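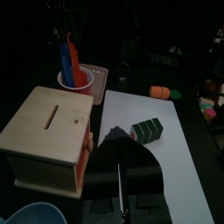 Budgeting for a two-arm bench cell: what gets forgotten?

April, posted by Pascual

We are pricing a bench with 2 arms, wrist cameras and one fixed camera, for handling toy food and kitchen props. Arms and grippers are quoted. I have 300 left for everything else. What should the remaining lines be?

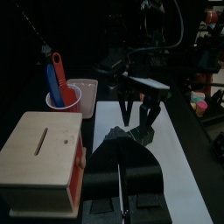 Both grippers over the white work surface.

Milagros Soriano

Finger pads first. They are a consumable, so order 3 sets. Then cable: measure with the wrist at full reach and add slack for rotation. Put 100 aside for these two lines.
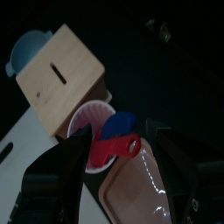

Lighting comes next. Glossy plastic throws highlights into a wrist camera, so buy a diffused lamp. Props are cheap, but get duplicates from the same batch.

Hurnisik

Depends what you're doing. Get spares.

Kirport

Backdrop and work surface should be separate lines. A plain black curtain is enough for the fixed view. Check the exposure before you buy the board, as a white one like this comes out slightly too bright under the lamp. Matt grey is safer.

Comments

Kisstead: Add a spare wrist cable. Lead times are poor.
Pascual: Thanks, pads and cable added.

Related
Clamp or bolt: fixing arms to a bench
Choosing a fixed camera position
Spares list for small grippers
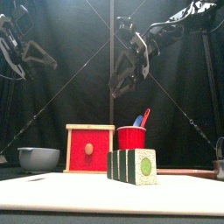

Delivery and fitting are often quoted apart from the hardware, so ask for both in writing. Allow for the frame too: posts, clamps and a bracket at each wrist soon add up. (Kirport, added later)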